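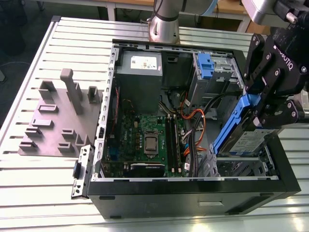

Slide 1. Desktop tower with side panel removed; drive in its blue carrier, coming out of the lower cage.

Speaker notes — Retiring desktop equipment at the Clanham and Dromthorpe offices

Leave the slide up while people take their seats. Allow 10 minutes for this section.

Good morning. The Jetdale refresh will withdraw 87 desktop computers from service, beginning in February. My remarks concern the hard drive, which must be out of every tower before the tower leaves our premises.

Please look first at the right end of the case. The drive sits in a blue plastic carrier, and the optical drive bay above it has a blue latch. Staff at Dromthorpe will know this layout well. The older towers at Clanham hold the drive with screws, and a separate sheet has been prepared for them.

The procedure is as follows. Shut the computer down and unplug it at the wall. Lay the case on its side and take off the panel. Disconnect the data and power cables from the drive by the plug, never by the cable itself. Draw the carrier out of the cage and set it in the padded tray. Record the serial number of the drive beside the asset number of the tower.

[Pause. Ask whether the people at the back can see the orange cables.]

The orange cables are SATA cables. They stay with the tower, as do the memory, the processor and the power supply. The power supply is the grey box at the upper left and it is not to be opened under any circumstances.

Carriers are to be kept. Kuruc has agreed to take the cleared towers for recycling and has asked for them closed, panel on, stacked no more than 8 to a pallet. Drives do not go to Kuruc. They go to the locked cabinet at Clanham and are signed in by two members of staff — the second signature was missing on several sheets last year.

The budget for trays, labels and transport is $2,000 across both offices. Requests above that amount should come to me in writing.

Next slide: the sign-in sheet.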